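**July 2024, Friday evening**

I want to write down the week before I forget the order of things. The new export rule was published on the website of the ministry after lunch on Monday, and I read it three times. My English is good for contracts, but the text of a government is another kind of English. The important sentence was in a footnote. Any radio module with a foreign chip design inside now needs a license, even if the module was put together somewhere else.

For Futholm it means the Belteo. We sell this router mostly to farms and small ports, places where there is no cable and will not be any cable. The case is ours, the board is ours, the software is mostly ours. The radio module comes from Morkeo, and the chip on it is exactly the kind that the footnote talks about. I went through the order papers until six o'clock. We have 1000 modules ordered for August and only 100 in the storage room at Bunnag.

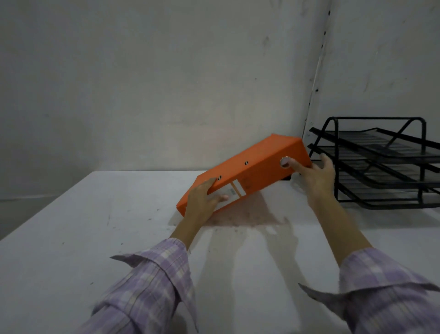

Rosine Barbier wrote back the same evening that I was worrying too early, and that a signed order from before the rule should be safe if the dates are clear. She wanted to see the confirmation from the supplier, with the page where the delivery terms are. I sent it to her before dinner. I was not so calm as she was, because the confirmation was signed but the delivery plan was changed afterwards by email, and an email is not a contract in every country.

On Tuesday I did almost nothing useful. I called Morkeo two times and both times I got the music. In the afternoon I compared other modules. There is one that fits on the board without a new design, but it uses more power and it does not know two of the frequency bands we need. The other ones would mean new tests, a new certificate, and a new antenna. I made a table of it and then I did not like the table, so I made it again with fewer columns.

Wednesday was better. I slept well and it rained, and I walked to the office without an umbrella, which was a mistake. I read what the bigger companies say about the rule. They all say that they "are reviewing the situation." I understand them. I also am reviewing the situation.

In the evening I called my mother and she asked if the telephones will stop working. I said no. Then I tried to explain the difference between a chip, a module and a router, and she explained to me how she makes the apricot jam this year, with less sugar. I think her explanation was clearer than mine. 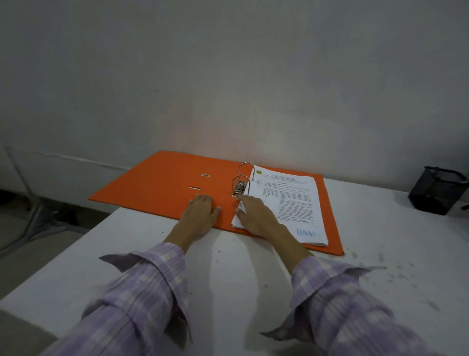 Orders confirmed before the rule can be shipped for another 30 days, somebody from Morkeo finally told me on Thursday, but every order changed later will be looked at again, one by one. He could not say on which side we are. He asked for the first confirmation, the changed plan, and a letter from us about the final customers. I wrote the letter in eight short paragraphs and took out all the adjectives.

Today I sent everything before eleven. No answer yet. I asked the sales people not to promise any Belteo for August, and they were not happy with me, but they accepted it. For the modules at Bunnag we decided to keep them for repairs and for the two ports that already paid.

I still do not know if the rule is good or bad. From far away I can see the reason for it. From my desk I see mainly the footnote. On Monday I must call the test laboratory and ask what the new antenna would cost, and I must buy an umbrella.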